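Workshop notebook, back room
Thursday, January

Carried on with the bedroom set. Ľubica had the bedding on by nine and the lilac blanket over it, left wrinkled the way we agreed. We tried it smoothed out last time and it looked like a shop display.

Job for today was the snack tidy-up: loose packets on and beside a shallow lid, to be sorted, cleared off and put back. Kamil wants the same arrangement usable for both the sorting and the clearing, so the lid stays on the bed and everything starts in or near it.

Lid notes. We had two candidates. The deep Walell carton lid is too stiff and slides on the blanket as soon as anything leans on its rim. The shallow pink one sits better because it sinks a little into the folds. Rim is high enough to stop small packets rolling out, low enough to reach over from the side. Keep the pink one. The book with the pink cover stays inside as the base, otherwise the thin wrappers slip under each other and end up in the corners.

Snacks came out of the box Zdislava brought up from Michalík, 400 g bag weights and under. Anything heavier pulls the lid over to one side. No opened packets on the bed, we had crumbs in the weave for days after the last round.

First layout before lunch:

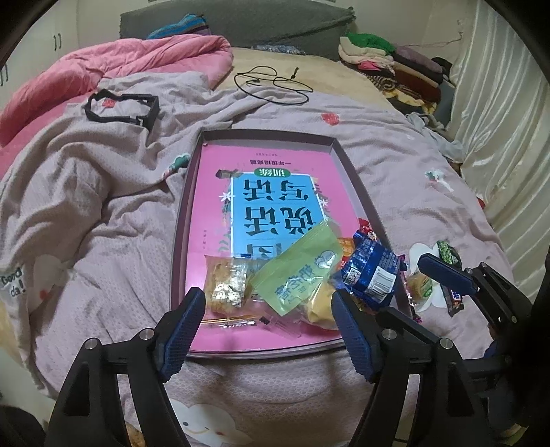 Lid with the first pile, more packets out to the right on the blanket.

Pile was put on the lower half of the lid on purpose, with the top of the book cover left clear. The big pale green bag goes in the middle and the small stuff round it. The clear packet of crackers is awkward next to the gold sachet, they want to be picked up together. Ľubomír suggests moving the sachet up on to the book. Try that on the next one.

The packets off to the right are harder than the ones on the lid. The pea wrapper is dark and easy enough to find, but the small dark one with the red label gets lost when the blanket is bunched. Flatten that side a bit, leave the rest as it is.

Bits of clear plastic: the striped strip and the other small piece are to be treated as rubbish and go in the bin first, before the snacks. Write this on the sheet, Ľudovít sorted them with the packets and we had to go back over his rounds.

Did 7 rounds before lunch, 2 of them no use (lid tipped, snacks on the floor behind the bed). Ľubica did another 7 after, all kept. Almost an hour lost in between looking for the spare sheet, which was in the Esley bag under the bench. Please put it back on the shelf.

To do:
Ask Standano if they have a second lid in the same depth, any colour.
Lint roller is finished, buy two.
Swap the crinkly blue bag for a fresh one when it gets too crushed to read the barcode.
Zdislava to wash the blanket over the weekend. Cool wash, it bobbles.
Next session same bed, same pillows, start with the lid nearer the foot end.

K.M. has the sheet with the round times.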